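2025-06-10
Hide glue, second batch, open time and strength

Picked up where the last entry stopped. The first batch was too thin and I threw out what was left of it. New granules from Hallham, soaked overnight in cold water in the small jar with the lid on. By morning they had taken up everything and looked like wet gravel, no dry centers when I cut a few open.

Pot went on at eight. The Mösli thermometer and the dial on the pot still disagree. I'm going by the Mösli. The pot settled at 51 C and I left it there. Higher would be easier to brush but I don't want to cook the strength out of it before lunch. Skimmed the foam once. It ran off the brush in a string and then broke into drops, a little thicker than I like for veneer and fine for chair joints.

Shop humidity 42 percent. Windows shut, fan off.

Made up 4 test joints in beech offcuts, all long grain to long grain, faces fresh off the plane. A and B with the wood at room temperature, C and D with the faces warmed first with the heat gun on low. A and C closed right away, B and D left open for a minute before closing. Rubbed each one until it grabbed, then left it alone with no clamp.
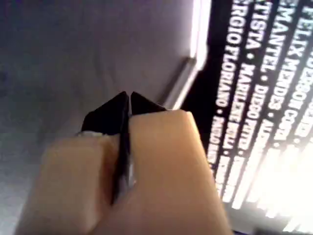 Tips nearly together, narrow gap.

B was a failure before it even set. The glue had skinned over and the two halves slid around without grabbing. I scraped it and put it aside instead of redoing it, so B gets no strength result. A grabbed but late. C and D both grabbed well and I could not tell them apart by feel. So warming the wood gets me the extra minute, at least at this thickness.

Nizar Karaki came by in the afternoon and wanted to know if a little urea would do the same job without the heat gun. Probably. I have used it on veneer and it does slow the gel, but I don't know what it does to a joint that gets racked every time somebody leans back. He has some in his drawer. Worth one more set, same beech, same pot temperature.

For the Trokari chairs: the back legs have to be glued in pairs, and with two of us that takes most of a minute from first brush to closed. Cold wood is out. Either we warm the mortises or we go one leg at a time and fight the stretchers. I prefer warming. Check that the gun nozzle fits between the rails before promising anything. The chairs are due back in August and the seats still have to go out for caning.

Leftover glue went in the fridge, labeled with the batch. Toss it if it smells.

To do
Break A, C and D tomorrow after lunch, look at wood failure against glue failure
Urea set with Nizar
New brush, the old one sheds
Ask Estetti if they still stock the finer granules
Move the pot off the shared power strip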